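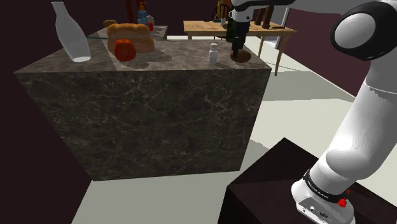
Sports Marketing, week 11: what is a shirt sponsor paying for?

OK, picking up where we stopped. I want you to keep exposure and value apart in your heads, because half of last year's papers mixed them up! Exposure is how long the logo is on screen. Value is what somebody would pay for it (and that's where the arguing starts).

Our case is Skoten, a small cycling team backed by Bindex. Read pages 2 and 3 of the packet before seminar. Babita Rawat has the spare copies.

Papers are due in November, up to 3,000 words.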